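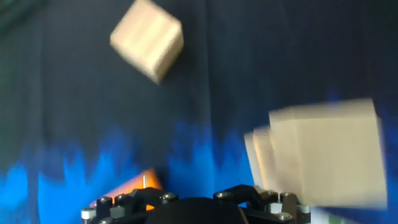

**Notes for the Sostadberg talk. Forty-minute slot, leave time for questions. Water on the LEFT of the lectern, away from the laptop.**

Start without slides. Say good evening, wait for the coats.

I'm Fernanda Calado. I spent most of my working life reading insurance claims, and then the later part of it reading things that looked like insurance and weren't. The second job had better writing. People who sell real coverage have lawyers going over every sentence until it dies. People who sell the other kind get to use words like "peace of mind" as often as they please.

Tonight is about dental membership plans, and one in particular, called Inard. If you came for the talk on hearing aids, that's next month, same room, and you're welcome to stay for the teeth.

## Slide 1: What Inard sold

- Monthly fee, taken by card.
- A plastic member card with your name in raised letters. Very nice card. Better than my real one.
- "Access" to a "network."
- The word *coverage* on the front of the brochure and nowhere else.

Say slowly: a discount plan is a legal thing to sell. You pay a fee, and certain dentists agree to charge you less. Plenty of them are run by decent people. It isn't insurance, because no one is promising to pay your bill. The trouble starts when a company lets you believe the one while selling you the other.

Inard let people believe it. The phone script never said "insurance" either. It said, "So you'd be all set there." I've heard the recordings. All set where? The caller always stopped short of asking, and I would have too, with a toothache.

## Slide 2: Mr. Symonenko's crown

(He's given me permission to tell this and to use his name. He may be in the room. If he is, don't make him stand up, he hated that last time.)

Myroslav Symonenko joined in February, paid every month, and cracked a molar on a frozen caramel. He called the number on the card. He was told his dentist was in the network. His dentist had never heard of the network. He was then told it was a different network.

He had the crown done, sent in the bill, and got back a letter thanking him for his "savings submission." With it came a certificate for a percentage off his next cleaning.

Pause here. They laughed at this in the last place. Let them, then say what the crown cost him: most of what he had put by for a new furnace.

He then did a thing very few people do, and read the agreement. It's 31 pages. The sentence that matters is on page 29, in a section called "Miscellaneous Joys of Membership." I am not making up the heading. The sentence says that the company has no obligation to pay any provider or member any amount for any reason.

## Slide 3: How it came apart

Keep this part short. I always run over here.

- Mr. Symonenko wrote to the state. One letter, typed, with copies of everything stapled in the right order. I would like to have it framed.
- The state had other letters. Mostly they said "I am very angry" and enclosed nothing.
- His had the agreement, the brochure and the bill, so his became the first exhibit.
- By the end there were 123 complaints in the file.

The file needed a working name, and whoever was on duty called it Stomach. I've been asked many times why a dental case was called Stomach. The previous one was called Elbow. We were going through the body and hadn't got to Teeth, which would have been too easy anyway.

I came in to go through the money. Fees came in to one account and went out to 2 others. One paid the call center. The other paid for a boat, a second boat, and a consultant who advised on boats. The line in the budget marked "provider relations" had bought a fruit basket.

The members' side was handled by Karunaratne, a small law office over a shoe repair shop. They sent everyone a form to fill in. If you got one and it's still in a kitchen drawer, see me after, I have the phone number.

*Don't go into the criminal side. Someone will ask. Answer: there was a plea, it's public record, and the clerk's office will make you a copy if you're polite.*

How much did people get back? Less than they paid. Some of it went on the process of finding out there wasn't much. I've never found a cheerful way of putting this, so just say it and go on.

## Slide 4: What to ask before you pay

Handout has these. Tell them so, or they'll all start writing on their programs.

1. "Is this insurance? Yes or no." If the reply has more than one word in it, keep listening very carefully.
2. "Who pays my dentist?" If it's you, it's a discount plan. Then it's only a matter of whether the discount is any good.
3. Call your own dentist – from the number on your own fridge – and ask if they take it.
4. Ask for the full agreement before giving a card number. Read the back half first.
5. Look the company up with your state insurance department. Discount plans often have to be registered too. It varies, so ask.

And if you've already signed up for something: look for the cancellation terms, cancel in writing, keep a copy, and watch your card statement for the next couple of months. Inard kept charging one woman who had sent them her own death notice. She'd sent it as a last resort. I can't recommend it, but I did admire the font.

## Slide 5: Complaining well

The part I care about most, so don't rush it even if the clock says to.

Put the dates in order. Send copies and keep the originals. Say what you were told, who told you, and what happened instead. Leave the adjectives for the family. A dull complaint with four attachments will get further than a magnificent one with none, and I say that as someone who enjoyed the magnificent ones a great deal and read several aloud at lunch.

Questions. Repeat each one into the microphone, the back rows can't hear. No opinions on anyone's actual teeth.

Handouts are in the green bag. Bring the bag home this time.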